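Workshop Notebook: Desk Items Sorting, Pliltow Room
Entry dated 2023-04-23
Continues the April entries on small stationery and holders

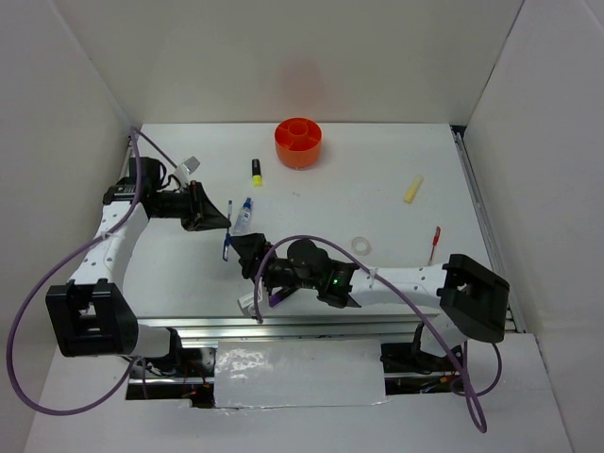

The purpose of the current series is to settle which everyday desk items are to be kept in the standard set and how they are to be stored between sessions. The set is drawn from the general supply cupboard at Grondadport and is recorded in the Primis list. Item numbers in that list have not been changed since the last entry.

Items on the table for this entry: round orange container with internal dividers, black marker with yellow cap, thin blue-and-white pen, small transparent bottle with blue cap, pale yellow glue stick, clear roll of adhesive tape, small red screwdriver.

Notes by item

Orange container. Retained as the main holder. The dividers suit pens and markers of ordinary thickness. It is to be kept toward the back of the table so that the front remains clear. A second container of a different colour has been requested so that the two can be told apart in the written record.

Pen and marker. Both retained. The pen is the harder of the two to stand upright, owing to its width, and should be entered separately from the marker when results are written up. Colleagues have been using the word "pen" for both. Please use the names as they appear in the Primis list.

Bottle. Retained for the present. The label field in the list is blank and should stay blank until the contents, if any, are confirmed. It is not to be refilled at the table.

Glue stick. To be stored with its cap on. Like the tape, it rolls if laid on its side, and both should be checked at the start of a session. A shallow tray was considered and set aside, as it takes up too much of the work surface.

Tape. The clear roll is difficult to see against the white tabletop. The Safavi order includes rolls with a coloured core, which should be easier to find. The order is for 50 rolls and is charged to the general supplies line, with the remaining balance of that line standing at 800 dollars before the charge.

Screwdriver. Not stationery, and entered under item 162 with the small tools. Its place in the set is still under discussion. If it is kept, it should not share a compartment with the pens.

Procedure

Each session is to begin with all items out of the holder and end with the long items returned to it. The tape and bottle do not go in the holder and are to be placed in the drawer. Sessions are limited to 9 placements before the table is reset. Any item missing at the reset is to be written in the margin against its number.

Outstanding

Confirm the second container with supply.
Correct the spelling of "adhesive" on the drawer label.
Decide on item 162 before the next list is printed.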